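Subject: Re: Zomberg and Starier hand grippers, pad wear

Dear list members,

Thank you for the replies received since Wednesday. The earlier message is quoted for those who joined recently.

> The Zomberg pads are rated for 3000 closures. Has your group reached that figure with metal parts, and did both fingers wear alike?
>
> Gemechu Asfaw

We have not reached it. Our trial uses two hand-held grippers at one table, with a white wire dish rack and a flat perforated metal pad as the test items. Each session lasts 60 minutes.
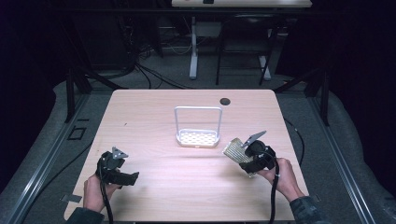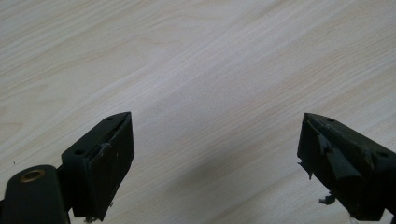 ## Findings to date

The two fingers did not wear alike. The left pad is mostly intact, with a small scuffed patch near its upper edge. The right pad is torn into ragged strips and should be replaced before further use. We cannot yet say whether the metal pad is the cause.

## Next steps

1. Fit new pads to both fingers and log closures for each.
2. Run 16 sessions with the metal pad, then repeat them with a smooth item.
3. Compare the results with the Starier pads, of which we hold 4.

Members with wear records from the Cai controller are asked to send them to the list before the end of June.

Respectfully,
Pustatau Gripper Trials Office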